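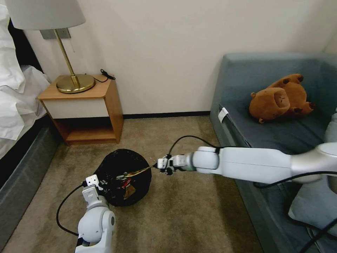 Nimach, May 25, 2021

Litter Pickup in a Furnished Bedroom with a Two-Arm Robot

Project report, Household Automation Lab
Katherine Giraldo, Leszek Czerwiński, Nikola Zawadzka
Supervisor: Ilse Stevens

Background

Robot vacuums handle dust and crumbs on flat floors. They do not handle a snack wrapper or an empty bottle, and most manuals tell the owner to clear such things off the floor first. Our project took that step as the task. A two-arm robot was asked to pick litter up from a bedroom carpet and put it in a bin, with the furniture left where it was.

The question set at the start of the course was whether a general-purpose machine can do this chore well enough to be left alone with it. Our answer at the end of the term is no, with some parts of the task much closer to working than others.

Room and equipment

The test room has a bed on a gray upholstered base, a nightstand with a lamp, a blue-gray sofa and beige wall-to-wall carpet. The working area is the strip of floor between the bed and the sofa. It is narrow enough that an arm reaching sideways passes over the furniture, and the planner has to treat the sofa arm and the edge of the bed as obstacles at all times.

Each arm ends in a gripper with metal or plastic fingers, depending on the set fitted. Cables run outside the arms. Slack in them matters more than we expected, and it is covered under Failures below.

Two containers were used. The first was a round black mesh basket without a liner. The second was a round white bin with a black garbage bag folded over its rim. The litter was ordinary packaging: snack wrappers, crushed packets, a small bottle and paper bags. We did not use food waste or anything sharp.

Procedure

A run started when the items were on the carpet and the arms were in the rest position. It ended when the floor was clear or when three minutes had passed. We made 10 runs with each container. Items were laid out by a person who did not know which container settings were loaded, and the layout was changed between runs. The person then stayed out of the reach of the arms.

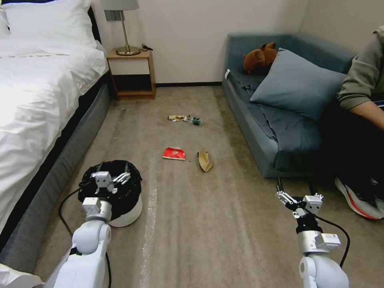
A run was scored as complete only if every item was inside the container at the end. An item hanging over the rim counted as a miss, even if a person would have pushed it in with one finger. Partial results were logged by item so that the wrapper and bottle figures could be separated later.

The software is built on the pick planner that Iwona Brzozowska wrote for her own project, with changes to the grasp selection. The original version chose the highest point of an object and closed on it from above. On a crumpled wrapper the highest point is often a thin fold, and the fold slips out or flattens. Our version looks for the thickest section it can reach and lowers the fingers until they touch the carpet before closing.

Results

With the mesh basket, three of the runs were complete. The lined bin did worse. The liner moved when a gripper touched it, and on several runs the folded edge came loose and covered part of the opening.

Picking up was the stronger half of the task. Most crushed packets came off the carpet on the first or second try. The bottle was slower, as it rolled when touched off center. Paper bags were the easiest items of all: they are stiff, they hold a crease, and the fingers can close on almost any part of them.

Releasing was the weaker half. Over 60 percent of the logged errors took place above the container, after a good grasp. Long, thin wrappers were the main problem. A gripper holding one end has little control over the other, and the free end tends to land across the rim. The planner then opens the fingers, reads the gripper as empty and moves on to the next item. It has no check for whether the item went in.

Late in the term we added a push-down motion for long items. The gripper keeps hold of the wrapper, moves past the rim and only opens below it. The other gripper stays near the edge of the container during the motion to limit sliding. This helped with the mesh basket, which is light and shifts on carpet. We did not have time to repeat the full series, so the runs with this motion are left out of the scores.

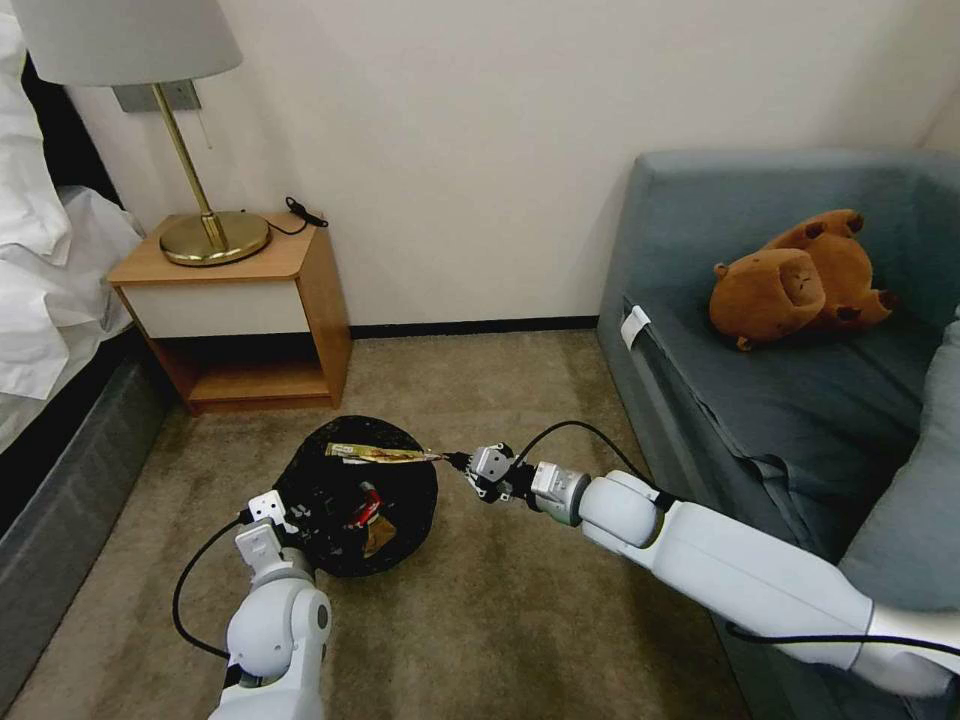
Failures

Cable slack. A loop of cable lying on the carpet can pass over an item and hide it from the camera. The item is then missing from the list and is never picked. Tying the loops shorter limited the wrist, so we left them long and had the arm lift slightly before each new view.

Color. Brown and tan packaging on beige carpet was sometimes skipped. Red and green items were not.

False items. Soft things on the sofa were detected as litter in early runs. We fixed this by ignoring everything above carpet height, a rule that would fail in any room where someone leaves a wrapper on a seat.

Comparison with doing it by hand

We did not time a person in a formal way. Anyone watching a run can see that the task would take a person a few seconds.

Remaining work

The next group should begin with the release check, using the view into the container after every drop. The push-down motion should then be tested on both containers with the same layouts. A heavier bin would remove some of the sliding, and a clip for the liner is worth trying before any change to the software. Run logs and layout sheets are in the lab cabinet under the project name Sivitz, and the grasp code is with Nikola Zawadzka until the handover in August.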